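Subject: Re: [smallcell] Grornden fingertips, anyone paid for these yet?
Date: 26/10/2026

On the smallcell list, a member wrote:

> We're looking at the Grornden fingertip kit for light assembly. The
> brochure says it "adapts to any small part." Has anybody run it on
> parts that really are small? Also, is the wrist camera bracket worth
> having, or is it one more thing to snag a cable on? Our buyer wants
> an answer before he loses interest.

We've had the kit on trial for 11 days, so I can at least tell you what the brochure left out.

The fingers come to a narrow point, and that's what you're paying for. Our old parallel jaws were fine for anything the size of a bar of soap. The job now is small spur gears that go on a carrier plate with a hole in the middle, and soap-sized thinking doesn't get you far. The gritty inner faces are Grornden's own idea and the sales sheet gives them a name I refuse to type.

The wrist camera view, with a loose gear near the left fingertip both times:
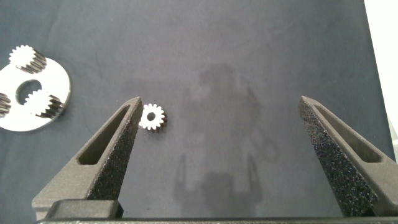
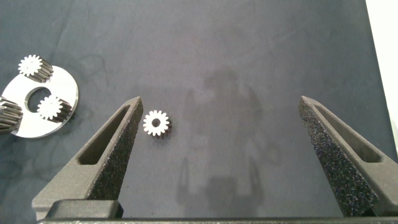
I like having both fingertips in view while I teach a pick. With the Prallent bracket we tried in the spring, you got a lovely close look at the gripper body and had to take the part on faith. The catch is glare. Shiny metal on a dark mat sounds like a gift to a vision system, until the plate starts acting like a mirror. Plan on an afternoon with your lights and whatever you have that passes for a diffuser. The arm's own shadow lands right in the work area too, and the setup guide deals with this by never bringing it up.

Now the money. The kit is $1,664 with the camera bracket. Spare fingers are $109 a pair, and you'll want spares on the shelf, as I learned by teaching a Z height while hungry. The fingers lost. The mat was fine.

The software is called Ivness and it's the weak spot. It wants a fresh calibration each time you swap fingers, it takes 2 tries more often than I'd like, and the progress bar is decorative. Support comes through Evangelista, the reseller. They answer email quickly and cheerfully and then ask for the log file you already attached.

So, to your questions: yes to the fingers if your parts are gear-sized or smaller, and yes to the bracket, but route the cable along the inside of the wrist. The printed diagram has it on the outside, where it will find the nearest clamp and hug it.

I can post my finger offsets if anyone wants them. They're in millimeters, whatever the column heading says.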